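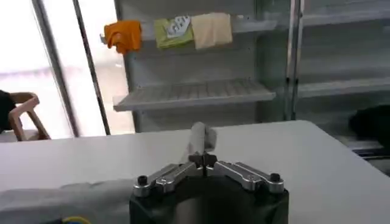

The Kudora gripper with a pale object at its fingertips at the Skender Shared Workshop. Orange, green and beige cloths lie on the shelf behind the table.

Skender Workshop Members Begin Table Trials of Kudora Arm

SKENDER, Thu 4 March. Members of the Skender Shared Workshop have moved their home-built robot arm, known as Kudora, from bench assembly to table trials, the workshop announced. The arm is intended to pick up and set down soft household items, including cloths, at a pace and cost suited to a small home or a community laundry room.

The project is run by a group of eight members who meet in the front room of the Golob Street building. Assembly of the arm began last July, after members agreed to take on one long build in place of several smaller ones. Work has continued through the winter, with a pause while the base was rebuilt.

According to the workshop, total spending on parts stands at $1,140. That sum covers motors, bearings, wiring, power supply, a small camera carried near the wrist and the metal for the gripper. It does not cover the use of workshop tools, which are available to all members under the ordinary monthly fee. The group has published its parts list on the members' page and intends to keep it current as the design changes.

The gripper is the second to be fitted to the arm. An earlier version used printed plastic fingers, which bent under load and let heavier towels slide out. The present version has silver metal finger linkages on a black housing, and the workshop reports that it closes more evenly than the first. Drawings for both versions have been kept so that other builders can compare them. 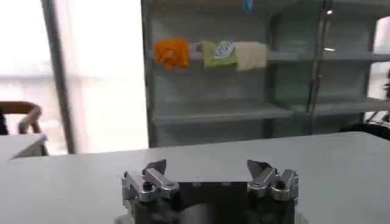 Trials follow a fixed routine. The arm is brought to a starting position over the table with its fingers open, moves to the item, closes on it, raises it and places it at a chosen point. Each attempt is entered in a shared log along with the type of item, the speed setting and any fault noted by the person at the controls. As of this week the log holds 134 attempts. The group has not yet released a success rate and states that it will not do so until the same set of items has been tried at every speed setting.

Cloth was selected as the main test material after discussion among the members. Hard objects such as cups and boxes keep their shape when gripped, and published advice for home builders deals mostly with items of that kind. Fabric folds, slips and bunches, and its outline is seldom the same from one attempt to the next. Members considered that an arm able to manage cloth with fair reliability would be of more use at home than one limited to blocks.

The group has also reported on difficulties met during the work. Strong daylight from the large window in the front room can wash out part of the camera's view, and pale fabric is hard to tell from the pale surface of the table. Morning sessions have been the most affected. Members are now comparing results with the camera's exposure set by hand against results with automatic exposure, and a darker table covering is under discussion. No change to the room itself is planned.

Cable routing has required attention as well. In the first weeks of operation, wires near the elbow joint were pinched when the arm folded back on itself, and two lengths had to be replaced. The wiring now runs along the outer side of the joint and is checked before each session. 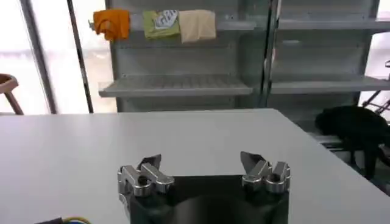

Safety rules for the trials were adopted before the arm was first powered and are posted at the entrance to the room. A stop switch must be within reach of the person at the controls. Other members are asked to stay back from the table while the arm is moving, and the arm is not to be left powered when the room is unattended. Members under 18 may attend sessions with a parent or guardian but may not operate the arm. The workshop reports no injuries connected with the project.

Part of the cost has been met by Mondach, a local hardware supplier, which provided fasteners and bar stock at a reduced price. The remainder came from project dues paid by the group. Mondach has no role in the design, and the workshop has confirmed that the plans will remain free for any member to copy and alter.

Software for the arm is being written by the same group. The current program allows the arm to be guided by hand controls or to repeat a recorded motion. A further version, in which the arm would choose its own gripping point from the camera view, is in development but has not been used in the logged attempts. The workshop expects this stage to take longer than the mechanical work and has set no date for its completion.

The group has been asked whether the arm will be able to fold laundry. In a written reply posted to the members' page, the workshop stated that folding is outside the scope of the present build. The stated goal is limited to picking up one item from a flat surface and placing it at another point on that surface or on a low shelf within reach. Folding would call for a second arm or a different form of gripper, and either would need to be put forward as a new project.

Members who wish to attend a trial session should sign in at the Golob Street desk and read the posted rules before entering the front room. Sessions take place on weekday evenings and may be canceled at short notice if repairs are under way. Seating is limited. Questions about the parts list or the drawings may be left at the desk or sent through the members' page.

The workshop will also accept clean, used towels and dishcloths for the trials. Items of different weights and weaves are preferred, and thin or stretchy fabrics are in particular demand. Buttons, zippers and metal trim should be removed beforehand. Donated items will not be returned.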